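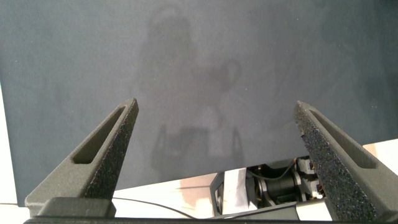 Wrist camera view with the gripper open, on the gear placement bench at Desthorpe.

Teaching by Hand: Bakari Temba on Recording Demonstrations for Small Parts

11 October 2023

Bakari Temba runs the demonstration bench at El Sherbiny's Desthorpe site, where robot arms are taught to pick up small spur gears and set them on a plate. The training material is recorded by people. An operator moves a pair of leader arms, the follower arms on the bench copy the joint angles, and the camera images and joint positions are written to disk together. The project is called Flurkus. At the end of September it held 2,149 accepted demonstrations.

Temba came to the work from machine tending, where he wrote fixed pick routines for parts in trays. A fixed routine, he says, is still what he would choose for parts in trays.

"If the part is always in the same pocket, you store the pocket. You don't need a person to show you anything. The reason we record is that the gears here are put down by hand between runs, and the plate moves a little, and we want the arm to deal with both."

He is particular about the term "teaching." In his usage there are two methods. In kinesthetic teaching the operator takes hold of the arm itself and guides it through the motion. In teleoperation the operator stays off the arm and drives it from another device. Flurkus began with the first and moved to the second.

"Holding the arm gives you good force information in your own hands, and that's useful to you as a person. The recording doesn't get it. What the recording gets is your forearm in the pictures. Then you train on those pictures, and the policy has learned with a forearm present, and when you take the forearm away the images don't match what it was trained on. You can replay the path afterward with no person near the bench and film that, and we did for a while. It doubles the time, and if the gear slips during the replay the take is lost."

With teleoperation the cameras record what the policy will later have to work from. The cost is that the operator feels very little. On the Flurkus leader arms there is no force feedback. A finger that has touched down on the board feels the same as a finger in the air.

"New operators push. They watch the gear, they see it hasn't moved, and they go lower. The follower arm has nowhere to go, so the position error builds, and when they lift off it jumps. You can see it in the plot as a step. I reject those, even if the gear ended up in the right place, for the simple reason that I don't want the step learned."

Asked how he trains people out of it, he says he makes them work from the camera feeds for the first session. The leader arms stand beside the bench, and it is natural to look across at the real gears. Temba turns the operator's chair away from the table.

"If you can't do the task from the images, the images don't contain the task. It's a crude test, but it catches a camera that has been knocked, or a light that has been moved. I'd sooner have the operator complain at nine in the morning than find out after training."

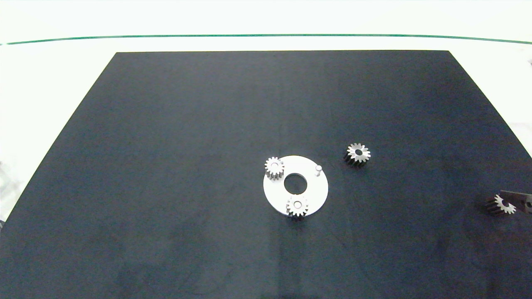

The order of placement matters less than he first assumed. Early instructions told operators to work from the nearest gear to the farthest, and the result was a policy that did well in that order and stalled when a gear was missing from its expected place. The instruction sheet now says only that the operator should finish with one gear before going to the next.

"Variation in order is fine. Variation in grasp is where it gets expensive. You can take a spur gear across the teeth, or you can catch one tooth and a gap, and those two behave differently when you tilt the wrist. With the first one it stays put. With the second it rotates in the fingers until it finds a seat. Both can work. If half your data does one and half does the other, and the two look almost the same from the camera, the policy picks something in the middle, and the middle is the one that drops it."

His current rule is to close slowly and hold still for a moment before lifting. The pause lets the gear settle between the fingers and gives the wrist camera several sharp images of the grasp. The recorder, an in-house program called Rarnstead, runs at 15 samples a second, so a short pause is enough to register. Too long a pause causes trouble of its own. A policy trained on long pauses may see an arm that isn't moving, predict that it should go on not moving, and stay there.

"We had that in the spring. It would come down over the gear, stop, and wait. From the outside it looked like a fault in the drives. I spent most of a morning on the drives. It was in the data. One operator was checking his grip every time, very carefully, and the arm had learned to be careful."

Rarnstead now trims any stretch in which no joint has moved beyond a small threshold, except in the window just after the gripper closes. Temba set the threshold by hand and says he isn't satisfied with it.

He is more settled on the subject of cameras. Each arm has a small one at the wrist, looking past the fingers, and there is a further view from higher up that takes in the board and the plate. The high view tells the policy which gear to go for. The wrist view handles the last stretch of the approach, where the high camera's resolution is too low to place a bore over a peg.

"The wrist picture has the fingers in it all the time, and people ask whether that's wasted image. I don't think so. The fingers are the reference. The gear is left of the fingertips or right of them, and you can correct on that without knowing anything about calibration. When we changed the mount and the fingers sat lower in the picture, performance fell until we had recorded new material with the new mount. So it was certainly using them."

The dark board is there for contrast with bright metal. It has a slight sheen, and on some approaches the wrist camera picks up a faint shape of the arm in the surface. Temba considered replacing the board and decided to leave it. The shape moves with the arm in every recording, and he has found no failed run that he can put down to it.

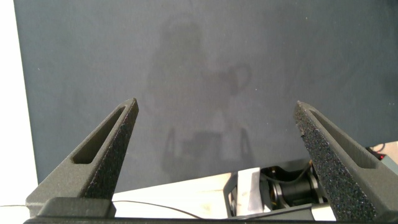
What gets thrown away

Every take is reviewed by someone other than the person who recorded it. The reviewer plays it back at double speed, marks it accepted or rejected, and gives a reason from a fixed list. The list has eight entries. Temba wrote a longer one to begin with and found that reviewers used the last entry, "other," for nearly everything.

Dropped gears are not rejected outright. If the operator drops one and picks it up again in a clean motion, the take is kept and tagged as a recovery. If the gear rolls to a place the arm can reach only by an awkward path, the take goes.

"People want to throw away every mistake. Then the policy has never seen a gear in the wrong place, and the first time it makes a mistake of its own it's somewhere it has no data for. You want the correction in there. You don't want the bad grasp that came before it, so we mark the point where the recovery starts and train from that point on. It's manual. I would like it not to be manual."

He has also recorded recoveries on purpose. The operator leaves a gear half on the rim of the plate, starts the recording with the arm already above it, and sorts it out. These takes are short and dull to record, and he schedules them at the end of a session, in small batches. In his view they have done more for the success rate than the same hours spent on complete runs.

Glare is a separate problem. The gear faces are polished, and under the bench lights the near side of a gear can wash out while the far side keeps its detail. Temba tried a diffuser over the bench and took it down again, as it blocked the upper view at full reach. He now changes the lamp height between sessions and accepts that some of the images will be overexposed.

"The bore usually survives. Even when the face is blown out you still get a dark circle with a bright ring around it, and for lining up over a peg that's most of what you need. Tooth detail I would like to have, for meshing. For placement I can live without it."

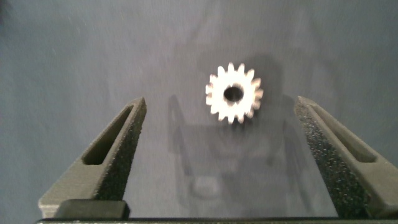

Another of the operators takes the opposite view on lighting, arguing that the lamps should be fixed and the effort put into more gear positions, because every lamp setting divides the data into smaller groups that have to be filled. Temba grants the arithmetic. He points out that the bench is due to be moved to a room with windows, and that a fixed lamp will not hold the light constant there.

The next stage is meshing, in which a gear must be turned slightly as it goes down so that its teeth enter the gaps of its neighbor. Temba expects teleoperation without force feedback to be at its weakest on this task. A skilled operator can do it by watching for the small rotation of the second gear, but the rate of rejected takes in the first trials was high, and the accepted ones were slow.

He has asked for a leader arm with a motor in the gripper axis, so that some of the closing force can be passed back to the operator's hand. Until it arrives he is going back to kinesthetic teaching for the last part of the motion only. The operator drives the approach from the leader arms, stops over the peg, walks to the bench, and guides the final descent by holding the arm above the wrist. Rarnstead stores the two parts as separate segments and trims the walk.

"It's clumsy, and you get a hand in the upper view for a few seconds. The wrist camera doesn't see it if you hold high enough. I've told them to train the descent on the wrist images alone and see what they get."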